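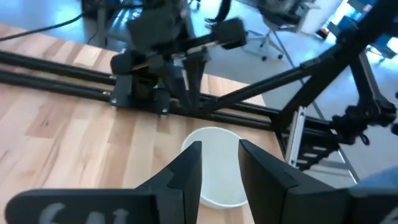

# Bowls on the Long Table

3/15/26, by Padmavathi Iyengar

I have been collecting everyday bowls since the year I moved into my first apartment and had only one. Now I write this small gallery page for people who like such things too. Most of my pages are about shape and color, because these are what I notice first, and because I do not know so much about clay or glazing as the real experts. If I make a mistake in some word, please write to me and I will correct it.

This page is about plain bowls: one color each, no pattern, no flowers, no gold line. For many years I thought plain bowls were boring. My mother had a cupboard full of painted ones from Hegde, the shop near our old street, and every bowl had its own story and its own person who was allowed to eat from it. Plain bowls belonged to canteens. I changed my opinion slowly, after I started to cook for guests and saw that food looks better when the bowl is quiet.

A few notes before the rest of the gallery. I do not sell anything. I do not give prices, except when a reader asks and I still have the receipt. My own cupboard has 60 bowls at the moment, which my sister thinks is too many for two people, and my notebook has entries for 584 more that I have seen in shops, in restaurants and in the kitchens of patient friends. In the notebook I write the color, the shape of the foot, and whether I would like to eat soup from it.

## Stacking

The first thing I want to know about any bowl is how it sits inside another one. A good set goes together without force and comes apart without a fight. When two bowls stick, I put a little warm water around the outer one and wait. I never pull hard, as I broke a Caltwood bowl like this in December and I still feel sorry about it.

I also like what stacking does to the colors. You lose almost the whole of the lower bowl and only a stripe of it stays, so a strong color becomes a thin one. White with any other color under it is my favorite combination. Two dark bowls together look heavy to me, and I separate them on the shelf.
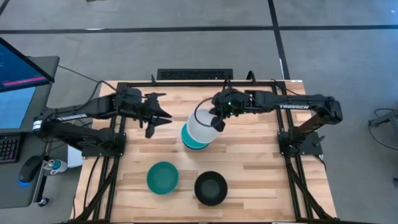 *White nested on teal, with another teal bowl and a black one on the wood below.*

In my own kitchen I do not stack higher than the width of my hand. This is only a habit from my grandmother, who measured most things in the house by hand and was usually correct. Between bowls that I love very much I put a piece of soft cloth. For the others I do nothing, and they survive quite well.

## The foot and the side

Please look at bowls from the side sometimes! In shops we always look down into them, and then at home we are surprised that they are taller or flatter than we remembered. I now bend my knees in front of every shelf, and the lady at Modier already knows me from this behavior. 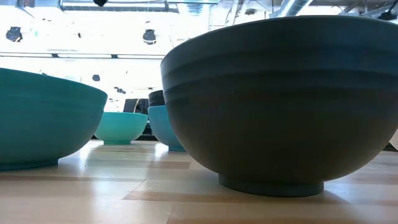 The foot is the part of a bowl that I learned to appreciate last. A narrow foot lifts the body up and gives it a light look, even when the bowl is big and deep. A wide foot makes it calm and steady, but sometimes a little sleepy. The large charcoal bowl has the kind I like, a short ring with a flat side, and from there the wall goes round and wide up to the rim, where two faint bands run just below. The teal one at the left is shallower, more for salad or for cut fruit, I would say. Farther back there is a pale turquoise bowl, and this is the color I am always searching for and rarely find. I had a bowl in nearly this shade from Nesau and gave it away as a wedding present, which was generous of me and also a mistake.

## Which one for what

Readers often ask me which bowl they should buy first. I would take a deep one in a dark color for soup and noodles, then a wide one for everything that needs to be mixed at the table. White can come later. Rice looks beautiful in black, and yogurt looks beautiful in blue, but tomato soup in teal I cannot recommend to anybody.

The next gallery will be about lids, if I can find enough of them that still have their pots.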